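Part-time produce clerk, Lullbridge store

Rudd is a grocery with one shop floor, one stockroom and a small loading door on the side street. We need a produce clerk for early shifts, starting in February. The job is permanent after a trial period of 3 months.

Most of the work is vegetables and fruit: putting them out, keeping them in good order, and taking them off the shelf when they are past selling.

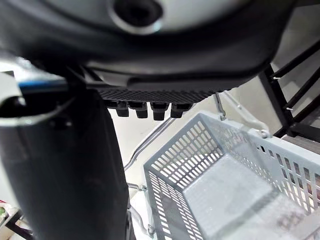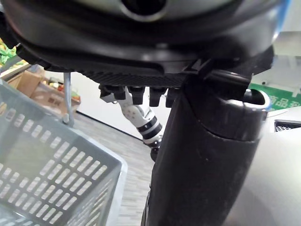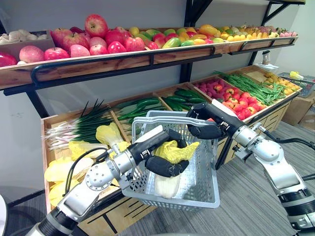
Napa cabbage is one of the things you'll handle a lot of in winter.

Elsie Catterall wrote to us when we asked for comments on the last version of this ad, and she thought it made the job sound easier than it is. The first hour is the hard one, she said. The delivery is in, the floor has to be ready at 8, and you are trimming greens with cold hands while the phone rings. She also asked us to say that it gets quieter after ten, and that she liked the afternoons least because they dragged. We have changed the hours since then, so the clerk's shift now ends at 1 p.m.

## What you'll do

- Check the morning delivery against the order sheet and set aside anything bruised or short
- Trim, rinse and stack leafy vegetables
- Fill the displays before opening and again mid-morning
- Rotate stock so older produce sells first
- Change price cards when the weekly list comes in
- Weigh and log what we throw out or send for compost
- Help customers find things, and carry a bag to the car if they ask
- Sweep and mop the produce area at the end of the shift

You won't be scheduled on the registers. If you want to learn them later, you can, and it usually means more hours.

## Hours

Four mornings a week, 5:30 a.m. to 1 p.m., with a paid half-hour break. Saturday is always one of the four. The other three are fixed when you start and don't change without two weeks' notice from either side.

The store stays open on most public holidays. Staff take turns, and you'd be asked to work no more than two a year.

## What we need from you

You don't need to have worked in a grocery. We do need someone who is on time at half past five, which in practice means having your own way to get here. The first bus from Flandmont reaches Lullbridge after the shift has started.

Cases are heavy. A full case of cabbage or squash can weigh more than 40 pounds, and there are around 80 cases on a big delivery day. There is a hand truck and a pallet jack, and two people unload. You'll still be lifting and bending for a good part of the morning, and the walk-in cooler is kept just above freezing.

You should be able to read an order sheet and do simple sums. A food handler card is required by the end of your first month. We pay for the class and for the time you spend in it.

Applicants must be 18 or older because of the box crusher.

## Pay and the rest

Pay is hourly and is paid every second Friday. We'll tell you the rate on the phone before you come in, so you can decide if it's worth the trip. It goes up after the trial period.

You get a store discount from the first day, two aprons, a pair of insulated gloves, and up to $80 a year toward work shoes with a non-slip sole. Keep the receipt. Paid sick time builds up from the start.

## How to apply

Leave a note at the service desk with your name, phone number and the mornings you can work, or ask for an application form and fill it in there. A resume is fine but we don't require one. Mark it for Joanne Whitlock, who does the hiring for produce and dairy.

Interviews take 20 minutes or so and are held in the upstairs office after 2 p.m. If that goes well, we'll ask you to come in for one paid morning so you can see the work before you say yes. Wear closed shoes and something warm.

We call everyone who applies, including the people we don't hire. If you applied last fall and are still interested, please apply again, as we don't keep the old forms.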